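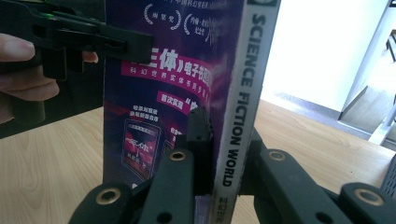
2 min read

The gripper that forgot how to let go

February 19, 2023

I have been waiting to write this one up since October, because it is my favorite kind of fault: small, repeatable, and completely my own doing!

Background for anyone new. I have been building up a routine for my hand-held gripper that I call Pranda. Pick up a box, hold it, set it back down standing, release. Book boxes are great for this. They have flat faces and sharp corners, and they tell on you right away if you squeeze too hard. The purple 三体 one with SCIENCE FICTION WORLD down the spine has become the regular, and I have gotten very fond of it.

So, the fault. Pranda ran fine for 100 cycles, and I was feeling pretty smug. On the next long run I set it going for 179 and it quit near the end with the fingers shut. The release command went out, the log said "open," and the fingers stayed right where they were. I sent it again. Same thing. Then I did what I tell everyone not to do and reached in to pull the box free by hand, with the power still on. The fingers opened at that exact moment, fast, and one of the links caught my knuckle. No blood, just a good bruise and some bad words.

I blamed the motor first. Then I blamed the driver board (a Heinonen, secondhand, which I love and will now apologize to). Two evenings went into that. The real problem was in my own code. I had a hold timer that restarted every time the grip force changed, and cardboard gives a little under pressure, so the force never stopped drifting. Every tiny drift bought another 4 seconds of hold. The release was sitting in line behind it the whole time, perfectly healthy, waiting for its turn. How great is that? I mean, awful, but great.

What I changed:

The hold timer starts once and can't be restarted.

Release jumps the line, always.

There is a stop button on the table now, and it cuts motor power instead of asking the software nicely.

Fingers stay out until the power is off – mine, that is.

I also turned the grip force down, and the corners of the next box will thank me. The old setting was left over from the Wirnness clamp I tested back in Porkthorpe, and I had never gone back to check it. If you copy settings between projects, go look at yours tonight.

Next up is the same run with a soft-sided pouch, which should drift even more. I can't wait.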